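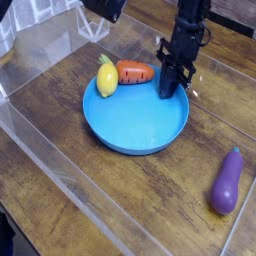 Play food returns to Urkley toy library

27 Aug 2018

Families who use Urkley Toy Library can borrow play food again after the sets were withdrawn in April for sorting and cleaning.

The library, which runs from the Owusu Rooms on Vanley Road, holds 362 pieces of toy fruit, vegetables and bread, along with plates, cups and small pans. Many had been put back in the wrong boxes over the years, and several sets could no longer be lent out complete.

The pieces have now been washed, checked and packed into 70 drawstring bags. Each bag has a plate and a mix of fruit and vegetables, with a card inside the neck listing what should be there when it comes back. Lemons, carrots and aubergines are among the foods on the cards. Anything split or missing a part has been taken out of the collection.

The work was paid for with a grant of £1,668 from the Goltell Fund, which supports play schemes in the town. Part of the money went on new plates to replace those that had cracked, and the rest on bags, labels and a second set of shelves for the back wall.

Bags can be kept for up to six weeks and renewed once if no other family is waiting. There is no charge for members. Families who have not joined can do so at the desk – proof of address is needed, and membership lasts a year.

The library asks borrowers to wash plastic pieces by hand in warm soapy water and dry them before returning the bag. They should not go in the dishwasher, where the colour on some of the older vegetables has faded. A missing piece should be mentioned at the desk so that the card can be changed, and there is no fine for the first one.

Play food was the most borrowed part of the collection last year, ahead of train track and jigsaws. The wooden till and the market stall are too large for a bag and will stay in the room for use during opening hours.

Donations of toy food in good condition are welcome, but the library cannot take fabric pieces at present.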